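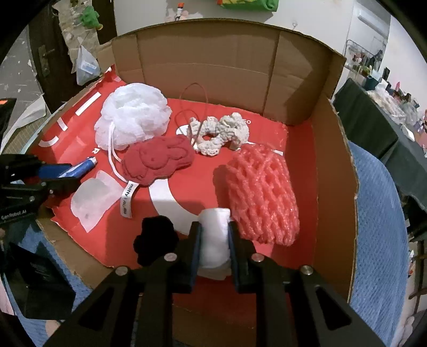 *Bath bits on a red lining, with the white puff at the back.*

I get a lot of email about the little bath boxes I put together, so I've pulled the usual questions onto one page. Last tidied up Jun 19, 2021. If yours isn't covered, write to me and I'll add it!

## What kind of box do you use?

Plain cardboard, shallow, nothing fancy. I buy mine flat from Jevadwood in packs of 4 (they keep well under a bed). Deep boxes look generous in the store, but small things slide into a heap at the bottom and you end up digging for the scrunchies.

## Do I need to line it?

I would. I love a bright red sheet under pale things — a cream scrunchie or a white puff really pops against it. Printed paper is fine, and creases don't bother me one bit. An old shopping bag opened out flat works too, if you don't mind lettering.

## What goes in first?

The puff, always! It's the biggest and the fluffiest, so I set it toward the back, give the netting a shake to open it up, and then fit everything else in front. Cords get tucked last, or left trailing if I'm feeling lazy. A loop on the puff is worth having because you'll want to hang it in the shower later.
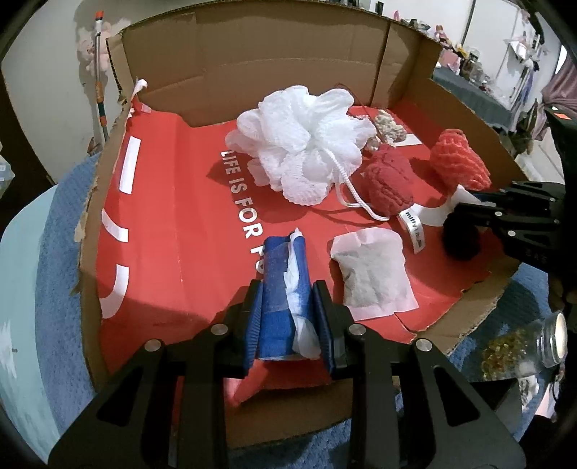
Wrapped things are the ones I fuss with most. Film is slippery and a tall packet loves to tip over, so I lean those against something soft, or just lay them down once the rest is in.

## Where did the red rabbit come from?

Everybody asks! The tag says "miffy" and I picked it up at Laltis in May, out of a bin by the register. I haven't seen another one there, sorry.

## Why is there a foam fruit net in there?

I save them. They're puffy, they come in cheerful colors like that coral pink, and they slip right over a small bottle or a bar of soap as padding. Ask at your produce stand — the one on Charvát hands me a bagful whenever I stop by.

## Can I mail a box like this?

You can, with a lid and plenty of crumpled paper on top. I've mailed 2 this year and both got there fine. I'd skip anything liquid.

## Do you sell them?

No, I make them for family and for the Trurnolik raffle, and that keeps me plenty busy. You're welcome to copy any of it, though, and I'd love to hear what you put in yours.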